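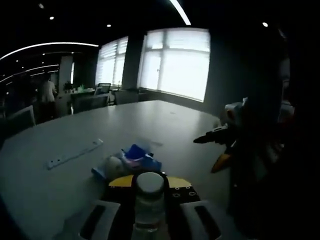 Page 52

Unit 4. The shared table: clearing, sorting and the trouble with advice about both

Course: Office Upkeep, Zanstead evening program
Notes by Ghada Moussa

Most of what gets written about tidy offices comes from people selling boxes. Keep that in mind with this week's reading. The Weltwood pamphlet says a clear table makes for clear thinking and gives no source. The Osulwood one says the same thing in a nicer font. I have asked both firms where the claim comes from and am still waiting.

What can be said with some confidence is smaller. A big table in a shared room collects things that have no other place to go. Somebody puts down a bottle, somebody else puts down a wrapper, and by late afternoon the next group has to clear a space before they can sit.

The usual method, as taught in the Ragab workbook:

1. Take everything off.
2. Sort into keep, move and throw out.
3. Wipe.
4. Put back only what belongs.

Step 1 is the one I doubt. Taking everything off means finding somewhere else to put it, and in most offices that is the nearest desk. Usa Noiphan tried it one Saturday for her project and spent more time on the second pile than on the first. Her write-up is in the folder; read her 2 pages before you read the workbook.

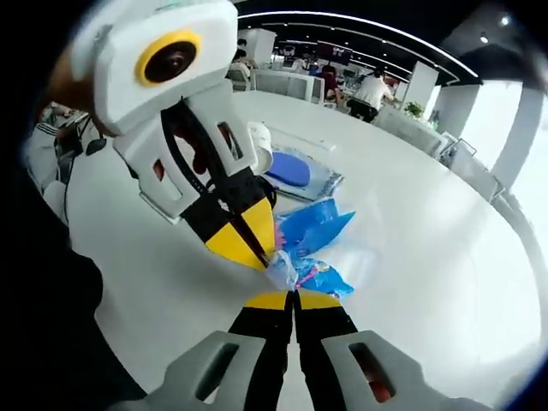
Soft packaging is where sorting slows down. Hard things are easy to name, and a thing you can name you can usually put somewhere. A crinkled clear bag lying against a folded blue plastic sheet is harder, and with a printed blue package overlapping the bag you have to pull the lot apart before you know what is trash. The workbook files all of this under "wrappers." I would split it in two: packaging with something in it, and packaging without. Check by hand – a glance is a poor test for clear plastic.

Jad Kassab objected in class that this doubles the handling. Fair point. He may be right for a small table, and I'd like to see someone time it.

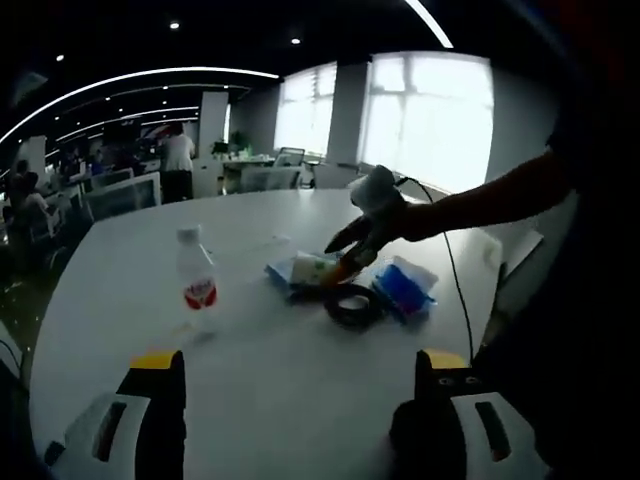

The workbook also wants a basket at the end of the table for anything unclaimed. Anas Chidiac has kept one at his office since May and reports that it is full. Whether a full basket counts as a tidy table is a question for the discussion group – bring an opinion and something to back it up.

For next week: pick one shared table, leave it alone for a day, then clear it your own way. Write down the order you worked in and where you got stuck. Skip the before-and-after photos. Randa Tannous is collecting the sheets at the front desk.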